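Home | Notebook | Recipes & Mixes | Bench Log | Contact

Bench log, June, started 7:40 in the morning

Third round of the natural dye tests and I am so pleased with this one! Walnut hull on wool, same three mordants as before (alum, iron, nothing at all), but this time with the Lysenko fleece in place of the Rendwood yarn. The Rendwood is spun tight and I think it was keeping the color on the outside. The Lysenko is barely washed and drinks up everything.

Hulls: 617 g, dried, from the sack by the door. Soaked overnight in the big enamel pot, then simmered until the kitchen smelled like a wet forest. Fleece, 259 g dry weight, split in three and tied with different knots so I can tell them apart later (one knot = alum, two = iron, three = plain). Please keep to that if you pick up where I left off, the paper tags turned to mush last time.

Held the pot at 116 F for the first stretch, lower than the Gresico leaflet calls for. I wanted to see if slow would give me that warm toffee brown before it went muddy, and oh, it did. The plain lot is the surprise. No mordant and it came out deeper than the alum! I rinsed it twice expecting it to bleed and the second rinse was nearly clear.

Iron lot: dark, close to black coffee, a bit harsh to the hand. I'd halve the iron next time. It went in as a splash from the rusty nail jar and I didn't measure, so shame on me.

Shade notes, while I still have daylight: alum is toffee with a yellow cast, plain is chestnut, iron is coffee going to charcoal. 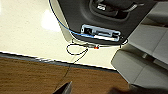 Next thing is the fade test. I'll card a pinch of each, wrap it on strips of cereal box, cover half with foil and leave the lot in the south window for 31 days. Control strips from the Rendwood batch go up beside them so we finally have a fair comparison.

Still have plenty of liquor left and it looks strong. Going to try the Jallau linen in it tonight, cold, just to see. Linen usually sulks in walnut but the color is too good to pour down the drain.

To buy: alum, a second thermometer, more cotton string. Someone has my good strainer!

14 shares | 3 comments

madderhead: Plain beating alum happened to me too, with green hulls. Did you check the pH of the soak?

wooltub: Please post the linen, even if it's ugly.

ragbasket: Strainer is on the hook behind the drying rack. Sorry!!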